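Bin Picking Lab, Part 3: Setting Up the Bin and Running Pick Trials
Girengate Robotics Club
Updated 05/10/2021 by Ljubica Atanasov

Part 2 covered tool calibration. Do not start this part until your tool offset is saved under your team name.

1. Clamp the bin to the table on both sides. Push on each wall by hand. If the bin shifts, tighten the clamps and repeat the corner touch-off from Part 2.

2. Set the floor height in the Inga config file. Use the worn area in the middle of the bin, where most picks land.

3. Place the objects by hand with the arm parked and the drives off. Mix hard and soft items. Leave at least one long, thin object against a wall, as the planner handles these poorly. 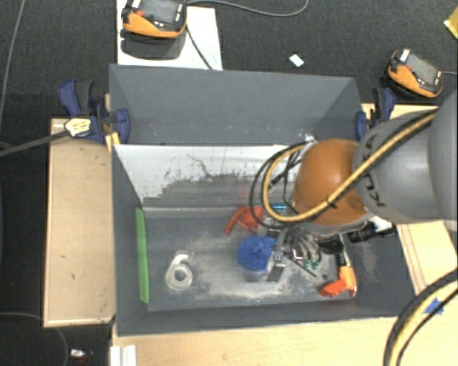
4. Run the first descent at the lowest speed setting with one person holding the pendant. Watch the cable loops at the wrist. If a loop touches a wall, stop and limit the last joint before continuing.

5. Start the trial script. Each team logs 600 attempts, and the script closes the file by itself at that count. Do not edit failed rows.

6. A tape roll can be picked by the rim or through the center. Log both as "ring".

Known problem: log files past 1000 rows do not load in the Skevico viewer. Split them first.

Part 4 covers scoring.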